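Section 4: Setting up your Irker box for the classic serials channel

Welcome back, and well done for getting the box plugged in and talking to your television! The next part is the pleasant bit, where you tell Irker which old programmes you would like to see. Have a cup of tea to hand, as the first listing can be slow to arrive.

1. Press Home on the remote and move down to Channels. Choose Celtville from the list and press OK.

2. Type in the code 1077 when the box asks for it. The same code works for every Irker box, so there is no need to go hunting for your welcome letter.

3. Wait while the episode guide loads. It holds 1322 episodes at present – detective stories, courtroom dramas, the odd ghostly half-hour – and the bar at the bottom will creep along until it reaches 100 per cent.

Caution: please don't switch off at the wall while the bar is moving, or you will have to begin again from step 1.

4. Open Running Order and pick either Broadcast or Production. Many of these series were shown in a different order from the one they were filmed in, and repeats often shuffled them again.
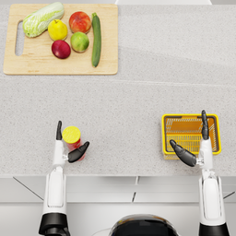
Clolau wrote to us that Broadcast order had put the second half of a two-part mystery before the first, and that switching to Production cured it at once. We would suggest the same to anybody who finds a villain back at large after his own trial.

Note: changing the order does not wipe your place in a series. Episodes you have already watched keep their tick.

5. If you like subtitles, go to Sound and Words and turn them on. Some of the older prints, including most of the Oláh serials, have them in English only.

6. Press Home to save. Parental settings are covered in Section 5.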